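Ilura Tool Library: what's new on the shelves

The hand tool shelves have been sorted, cleaned and relabelled, and the Cutard Street room is open again at the usual hours. Most of the work was done in June, but the labels took longer than planned. If you borrowed anything before then, the old tag number still works at the desk.

Spanners and screwdrivers are now kept together by the door. They are the things people ask for most, usually for flat-pack furniture, bikes and loose cupboard hinges, and they were spread over three different cabinets. You can take up to five hand tools on one card. The loan is 12 days and you can renew once by email or at the desk.

Please lay everything out on a flat surface before you start a job and again before you pack up. Small tools are the ones that go missing, and a screwdriver and an open-end spanner side by side on the worktop are easier to keep track of than the same two in a coat pocket.

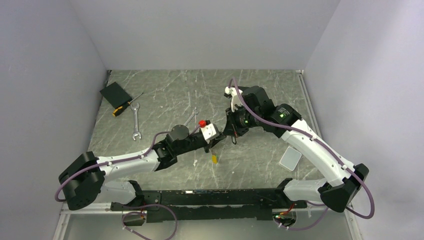 Looking after what you borrow

Wipe metal parts with a dry cloth before you bring them back. If a tool has been used outdoors, put a drop of light oil on the cloth first. Handles can be washed with warm water and a little washing-up liquid, but don't leave them to soak.

An open-end spanner should fit the nut closely. If it rocks, it is the wrong size and will round off the corners, so try the next one down. Pull towards you where you can and keep your knuckles clear of whatever is behind the nut. Don't slip a length of pipe over the end for extra force. We had two come back bent last winter and they had to be thrown out.

Screwdrivers are for screws. We have bought 43 replacements since we opened, and most of the old ones had been used to lever up paint lids or chip at tile grout. Ask at the desk for a lid opener or a scraper, both of which are free to borrow.

Returns

The returns box is inside the porch on the Sirnonmont side of the building. It takes hand tools only. Anything with a plug or a battery needs to be handed over in person so it can be checked. If something broke while you had it, write a note and put it in with the tool. There is no charge for ordinary wear.

Arturo Fiore is at the desk for repairs and sharpening. He can also order sizes we don't stock, though metric spanners above the common range may take a few weeks to arrive from Ngô.

Updated October 3, 2024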